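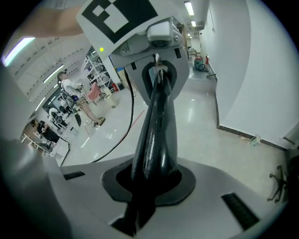 Halle 2, Blick Richtung Gang

fitero_k
Boden ist hellgrau und glänzend, Decke weiß mit Einbaupaneelen und Leuchtstofflicht. Am Boden stören mich die Reflexe. Hat jemand Erfahrung mit matter Versiegelung? Im Angebot steht Mallano 2K, 471 Euro je Gebinde.

Nuterov
Die Versiegelung würde ich lassen. Erst die Leuchten: opale Abdeckung, dann neu messen. Unter 1000 Lux am Arbeitsplatz kommst du vermutlich trotzdem nicht.

mallano_fan
Sehe ich anders. Matt hilft sofort, und Rollen laufen darauf genauso gut. Wir haben im Mai gestrichen, Glanzgrad jetzt bei 20.

Nuterov
Und der Abrieb? Matte Schichten zeigen Laufspuren früher als glänzende – zumindest bei uns.

mallano_fan
Mit Grundierung bisher keine.

ljungberg77
Nebenthema: Das weiße Metallregal hinter dem Stuhl mit dem rosa Sitz, ist das an der Wand verschraubt? Falls nicht, vor dem Beschichten leer räumen.

fitero_k
Regal ist frei gestellt. Ich teste zuerst die Abdeckungen, Boden später.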